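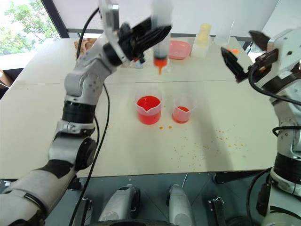 Syringe in the left gripper, head camera. Red stock in the larger beaker, receiving beaker to its right.

18 Apr 2020

Liquid transfer, comparing finger sets on the left arm. Set A is the stock Kostura two-finger with the flat pads. Set B is the same body with the pads Leen cut with a shallow V groove. Right arm kept its usual gripper all day so we only change one thing at a time.

Task as agreed with Georges: pick up the syringe, carry it over the larger beaker, draw, move across, dispense into the smaller beaker, return. Teleop only, no policy running. Red food coloring in tap water. Ziad drove the first 20 runs, I drove the second 20. Same order for both of us, A first and then B. I know that isn't a fair order. We should have shuffled.

Set A. Holds the barrel well enough when the arm is still. The trouble starts when the right gripper touches the plunger. Any side load and the barrel rolls between the pads, and then the tip is no longer where the operator thinks it is. 16 of the 20 runs needed at least one regrasp. Closing harder helps the roll but the barrel flexes and pushes a drop out. Ziad found a middle setting he liked and I could not reproduce it with my hands on the controllers, so I don't count that as a fix.

Set B. Much less roll. Regrasps went down to 4 in 20. The groove does force you to come in square to the barrel, and if you are off by a little the syringe sits tilted and stays tilted. Approach is slower for that reason. Leen thinks a wider mouth on the groove would take care of it and she has the file open already.

Dripping is a problem with both sets. A drop hangs at the tip and lets go when the wrist turns or the arm stops short. Table has drops by the beakers and a fine spray to the right of the small one. Two things to try: pull back a little air after the draw, and lower the acceleration limit on the shoulder. Armindo says the limit is in the Mussa controller config and not in our launch file, which explains why my change last time did nothing.

Cameras. Head view is good for the plunger and for liquid level in the big beaker. It is poor for tip height. Both of us misjudged the gap between tip and rim, always in the same direction (thought we were lower than we were). Wrist view on the left helps but the syringe body fills most of it. Meirion suggested a small side camera at table height. I would rather fix the wrist mount angle first, one less cable.

Speaking of cables -- the loop on the left arm is too long below the elbow. It caught once on the way back to home and pulled the wrist a bit. Did not fault. Needs a clip before anyone runs this at full speed.

Latency felt the same on both sets, as it should. Log shows 3,461 dropped frames on the head stream for the whole session, nearly all in one stretch while Georges was copying data off the same machine. Please don't do that during runs. I marked that stretch in the log and left it out of the comparison.

Smaller notes:
Pink bowl at the back works fine for rinse water, leave it there.
Set B pads are printed and the left one already has a worn lip. Print two spare pairs.
Wipe the table between runs, old drops make it hard to tell what is new.

Next: B pads with the wider mouth, shuffled order, air pull-back on half the runs. Leen drives too so we have three operators. If B still looks better we move the right arm over to the same body -- the quote from Funorura is good until June.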